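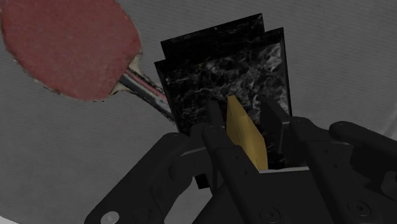 The Malberg training center sits behind the bus depot in Cisville, and for most of the year you need an appointment to get past the front desk. In February they open it up for an afternoon. I went because our shop is looking at a small arm for machine tending, and I wanted to see how much work it is to teach one something new without hiring a programmer.

Admission was free but you had to register. By the time I got my badge the woman at the desk had checked in 215 people, which was more than the place was built for. The hallway was slow going. Coffee ran out before two.

The visit is split into three stops, and you go in groups. Ours started with the teaching room, where everything is done in simulation. There is a row of desks, each with a screen, a headset you can use or ignore, and a hand controller on a short cable. The software is called Botgate. It puts you in charge of an arm with a two-finger gripper over a round gray table with a few objects on it. You move the controller and the arm follows. Squeeze the trigger and the fingers close. Each try is recorded from start to finish, and the recordings are what the robot later learns from.

The instructor kept his introduction short. He said the people who do worst at first are the ones who play a lot of video games, since they move too fast and then correct. The recordings keep all of those corrections. If you overshoot a block and come back, the robot gets an overshoot in its lesson too. He asked us to move slowly, stop before closing the fingers, and start over if we had made a mess of the approach.

We each got six tries. The task on the sheet was to pick up whatever object the instructor called out and set it down clear of the others. That sounds easy. The objects are different shapes, and they are put down in a new arrangement for each person, so watching the one ahead of you only helps a little. A flat yellow block has two good sides to grab, and once the fingers are lined up on either side of it there isn't much left to decide. The paddle is harder. You have to choose between the handle and the blade, and the handle is the better choice if you can get the wrist turned the right way. I couldn't on my first two tries.

What I had trouble with was depth. There is more than one view to work from, and the close one at the gripper shows the fingers very well but doesn't tell you much about the rest of the arm. The wide one shows the arm and the table, and then the fingers are small and partly hidden by the gripper itself. The people who did well kept switching between the two. I stayed with the close view too long and came down on the wrong spot. 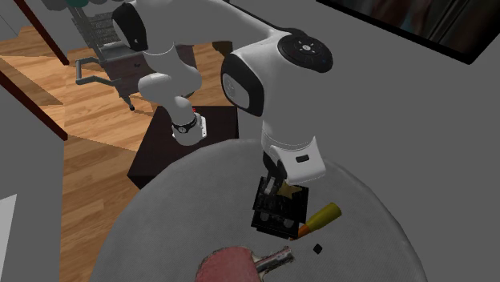 The star was the one most of our group got stuck on. It is small, and the points mean that the fingers can meet it in several ways, only some of which are any good. You want a finger in the notch between two points, or flat against two tips at once. If you catch a single point, the thing turns as you close. With a bottle lying right next to it you also have to think about where the fingers will go when they open. One man in our group gave up on coming straight down and tried to nudge the bottle away first. The instructor let him, then told him that a try like that gets a separate label, so that the pushing isn't mixed in with the plain picks.

I asked how many recordings it takes before the robot can do a task by itself. The answer was that it depends on the task and on how much the table changes. For the simple block pick they had used 65 good ones in their last course, and the instructor thought that was on the low side. For the star they were still collecting. He didn't want to give a number for that one, and I thought that was fair.

The second stop was a real arm, taught by hand. You press a button on the wrist, the joints go slack enough to move, and you walk the arm through the job yourself. They had it loading blanks into a fixture. After the trigger and the screens it felt very direct. You can tell when you are pushing sideways on a part. The drawback is that you are standing there with both hands on the arm, which gets tiring, and your body is in the way of the thing you are trying to look at. Only one person can teach at a time, too. In the simulation room every desk was going at once.

My own try at it was stiff. I took the arm in at an angle and it played back at the same angle, scraping the edge of the fixture. The fix was to move the last waypoint up and come down from there. That took a minute on the pendant, and I could have done it without help.

The last stop was a talk by Valderrama, the firm that handles installation for Malberg in this area. It ran long. The useful part was a slide on what they ask customers to prepare before a site visit: part drawings, cycle time, a photo of the machine with the door open, and the name of whoever will be doing the teaching. They were firm on the last item. They would sooner train one operator from the floor than a whole engineering office. Pricing was not on the slides. I asked afterward and was given a card.

A few notes for anyone planning to go next year. Park on the depot side, as the front lot fills up. Register for the earliest group you can, because the groups after ours were getting three tries in the simulation room and not six. Bring reading glasses if you use them, since the desk screens are small and the gripper view needs a close look. There is no food in the building, but a sandwich place across the road stays open through the afternoon.

As for our shop, I think teaching by hand suits the job we have in mind, where the parts always arrive in the same place. The recorded approach looks better for mixed bins, and we have one of those too, at the deburring bench. I have asked Malberg whether we can send two operators for a half day on Botgate in the spring. They said they would get back to me with times.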